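Week 3 notes: teaching by driving (teleoperation and hand guiding) 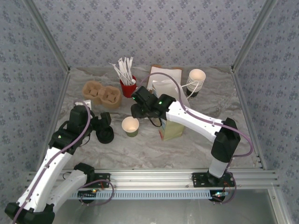
Fig. 1. The two-arm bench with the coffee counter items laid out.

Notes from Friday's session, 2/7/20, for those of you who missed it and for those of you who were there and wrote nothing down (I saw you, Jasper). Read these before you book bench time.

So, the basic idea. We want the arms to learn a job like serving up a drink order, and we are not going to write the motion out line by line. We're going to do the job ourselves, through the robot, over and over, and record it. Each recorded run is a demonstration. Later on a policy gets trained on the pile of them, but that's after the break and I don't want anyone jumping ahead!

There are two ways to give a demonstration in this course.

Hand guiding. You put the arm in its slack mode, take hold of it near the wrist and walk it through the motion. It's lovely for one arm and slow jobs, and you feel it right away when you bump into something. Now try it with two arms at once. You end up with both hands busy holding links, you can't easily work the grippers, and your own sleeves get into the camera view. Emlyn tried it last September with a carton in one gripper and a cup in the other and I still tell people about it.

Remote control. You move a small pair of leader arms and the big pair copies you, joint for joint. Your hands stay out of the workspace, and each trigger opens and closes one gripper. What you lose is touch. You won't feel the cup start to give, so you have to watch for it, and paper cups are mean about this. Squeeze slowly.

We use remote control for everything on the two-arm bench. The recording software is Grakix. The older Żak scripts still run but please leave them alone, the file format is different and Morfudd spent a whole weekend converting the last batch.

Things I look for when I go through your runs:

Start from the same rest pose every time. The cup and the carton can move around between runs (they should!), the arms shouldn't.

Decide which arm does what before you press record. If the left one is going for the cup, let it go for the cup. Swapping halfway through a run is the most common thing I throw out.

When both grippers are heading for the middle of the table, let one get there first. I know it feels slower. Two wrists meeting over a small cup is how we lost a finger pad, and the spare came from Laterer and took 17 days.

Look at where the arm cables are before a wide turn of the wrist.

Don't fix a mistake with a jerk. If you miss the grasp, back off, line up, go in again, and keep the run. Recoveries are useful. Flailing isn't. Stavros has a good eye for the difference, so ask him if you're unsure.

For next time: each pair records 10 good runs of the cup task, plus 2 where you miss on purpose and recover. Name the folder with both surnames. Read the Clakavden handout up to the part on time delay and bring one question about it.

Bench bookings go through Eugeniusz Ziółkowski as usual. Slots are an hour, and resetting the table counts as part of your hour.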